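Plillier Hall Users' Group
Minutes of the April meeting

Held in the small room, 7:00 p.m.
Chair: Urmas Vasiliauskas
Present: nine members. Apologies were received from two.

1. Minutes of the last meeting
Agreed as written, with one correction. The fridge seal was replaced by Engelbrecht and not by Provix.

2. Matters arising
The back door key has been copied. The hot tap in the kitchen still drips. Engelbrecht has been asked for a price and has not replied. The chair will call them again.

3. Tablecloths
There was a long discussion. The white cloths with the flower pattern have been in use on all the tables since the plain ones were given away. Some members would like wipe-clean covers, which would save on washing. Others said the cloths make the room look looked after and that the covers slide about on the table tops. A quote from Tusell for wipe-clean covers came to 76 dollars for the set. It was agreed to keep the cloths for now and look at the price again in the fall. Cloths should be shaken outside before they go in the wash bag. Stained ones go in the blue bag so they can be soaked.

4. Bowls and cups
The cupboard by the sink now holds three different sets, and people have been putting things back wherever there is a gap. Agreed that the black pieces will go on the lower shelf and the white ones above. Glasses stay where they are. Anything chipped is to be thrown out and written on the sheet inside the cupboard door.

The question of the shiny black pieces came up again. They show water marks and fingerprints if left to drain, and two groups have complained about finding them smeared. Users are asked to dry them with a clean towel before putting them away. A suggestion to sell them and buy plain white was put to a vote and lost, 4 in favor and five against.

5. Setting up for the spring supper
Expected number is 80, nearly the most the hall is allowed. Tables will go in three long rows with the serving table across the kitchen end. Cloths go on first, then bowls, then cups. Last year the cups were put out too close to the edge and several went over when people sat down. The setting-up party is asked to leave a hand's width.

Soup will be served from the kitchen hatch. Bread goes on the tables in advance. Doors open at 5:30 p.m. and setting up starts at 2:00 p.m.

6. Money
The balance stands at 3000 dollars after the heating bill. Provix has sent its invoice for the floor polishing. It was approved for payment. No change to hire rates this year.

7. Storage
The folding chairs are blocking the meter cupboard again. They are to be stacked on the left wall only. The box of unclaimed dishes will be kept until the next meeting and then taken to the thrift store.

8. Any other business
A member asked if the hall could have a second dish rack. Agreed, up to 25 dollars. The light over the side entrance is out and the chair will replace the bulb.

9. Next meeting
Same room, 7:00 p.m., the week after the supper. Items for the agenda to the chair beforehand. The meeting closed at 8:40 p.m.

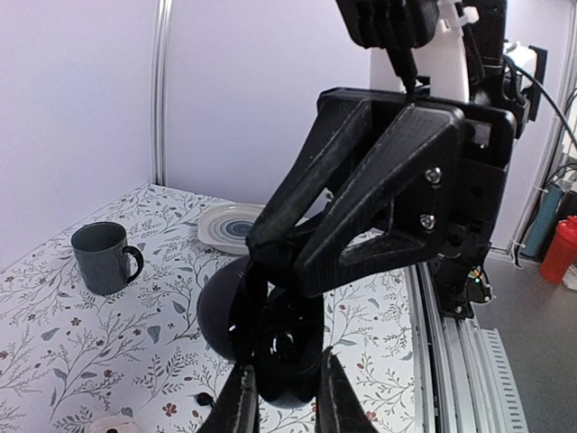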